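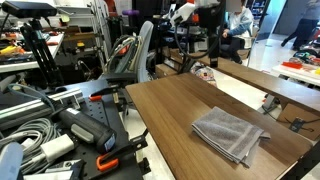 5.3 Cable faults during towel folding

Of the 876 folding episodes we ran on the Oltport cell, 17 ended in a protective stop. We had expected most of these to come from bad grasps. When Ramasamy went through the controller logs, she found that 6 of them had nothing to do with the towel. In each case the arm had stopped on a joint torque limit while moving back to its start pose, with nothing in the gripper.

The cause was the external cable. It hangs in a wide loop beside the arm (Figure 4), and on long returns with large wrist rotation the loop pulled tight before the joint reached its end position. The controller read the added load as a collision. Our planner checks the arm against the tables but has no model of the cable, so it kept choosing the same return path.

Figure 4. The folding cell, with a folded gray towel on the wooden tabletop and the arm over the far side of the workspace. Black cables loop down from the arm.

Raising the torque limit would have hidden the fault, and we did not want a higher limit with people seated near the cell. Kawaguchi instead narrowed the allowed wrist range and added a waypoint to the return – this made each episode slightly longer. No torque stops on the return were logged in the next 3000 motions. The other 11 stops, all during contact with the cloth, are covered in Section 5.4.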